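Flunano Peel-and-Stick Wallpaper, Small Sprig

4 min read

Removable wallpaper by the roll, sold by Serkside. Small all-over pattern, matte finish, for walls, closets, shelf backs, drawer bottoms.

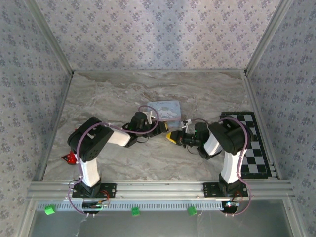
Sold by the single roll. Rolls are cut at the mill in batches, so order everything for one room at the same time. We hold extra from each batch for a while but not forever. If you come up one roll short in December and ordered in summer, chances are its a different batch and the background tint will be a hair off. Not a defect, can't be returned as one.

What you get

One roll, wrapped, with a paper insert. Batch number is on the end label. Keep the label until the job is done. No tools in the box. You need a sharp snap-off knife (fresh blades, more than you think), a level, a pencil, a felt-edge squeegee, a long metal ruler. A kitchen sponge is no good for smoothing, leaves drag lines.

Which surfaces

Fine: painted drywall in eggshell or satin, sealed wood, primed MDF, glass, metal, smooth melamine. Old wallpaper if it's tight to the wall and not vinyl, though we'd still strip it.

Not fine: brick, bare plaster, orange peel texture, anything chalky, flat matte paint of the washable-but-not-really kind. Fresh paint needs 34 days before you stick anything to it. Yes, 34, that's from the maker. People go at it after a week and then email us when the paint comes off with the paper.

Test first. Cut a piece the size of your hand, put it low behind a door, leave it two nights. If the corners lift, wash the wall and try again. If they lift again, use the Plilero primer, one coat, overnight dry.

Matching the repeat

Small pattern so waste is low. Straight match, which means every strip starts at the same place in the pattern. Still line up the second strip by eye at chest height, not at the ceiling. Ceilings are never level. If the walls are out of square, put your worst seam in the corner where the door opens against it.

Small repeats are forgiving about mistakes in height and not at all forgiving about a tilt. A strip leaning a little at the start will be leaning a lot by the third one. Draw a plumb line. Draw a new one after every corner.

Hanging it

1. Wash wall, warm water and a drop of dish soap. Rinse. Let dry overnight.
2. Take off outlet covers. Power off at the breaker.
3. Cut strip to wall height plus a hand's width.
4. Peel the top of the backing only, fold it down, stick the top edge to your line.
5. Pull backing down with one hand, smooth with the other, middle out to the sides.
6. Bubble? Lift back to it and lay it down again. Small ones can be pricked with a pin.
7. Trim top and bottom against the ruler. New blade every strip.
8. Go over seams with the squeegee again the next morning.

Inside corners: don't wrap a full strip around. Cut it so a finger's width goes past the corner, then start the next wall with a fresh piece laid over that. Outside corners you can wrap if the edge is smooth.

Cleaning

Damp cloth. No bleach, no melamine sponge, it takes the print off. Crayon comes off with a little dish soap if you get it early. Grease next to a stove wont, so put a clear splash panel there or use the Avcı vinyl instead (wipeable, thicker, harder to hang).

Taking it off

Start at a top corner, pull slow and back on itself, low angle. Stuck spots: hair dryer on medium. Leftover glue rubs off with a bit of cooking oil, then soap. Don't try to save the strips for re-use, they stretch.

Samples

Samples are cut flat, big enough to show the full repeat. Please get one. Screens lie about pale colors, gray especially, and the same paper goes bluer in a north room and warmer under bulbs at 8 in the evening. Tape it up and look at it both times.

Shipping and returns

Rolls ship in a tube, samples in an envelope. Orders over $100 ship free. Unopened rolls can come back, we need the end label on and the wrap intact. Opened rolls no. Damaged tube, take a photo before you open it and send it with the order number, we'll replace.

Trade accounts: landlords, stagers, shops fitting out more than one unit, ask for the trade sheet. We can set aside one batch for a whole job if you tell us before you order and not after. We've had to split batches on people and its no fun for anyone.

Stock

Small Sprig is in stock now. Wide-width version is discontinued, please stop asking, we dont have a secret roll in teh back.

Related items

Plilero Wall Primer, quart
Avcı Wipeable Vinyl, by the yard
Serkside Felt-Edge Squeegee
Snap-Off Blades, refill pack
Flunano Sample Set, pale colors

Contact | Shipping | © Serkside | Back to top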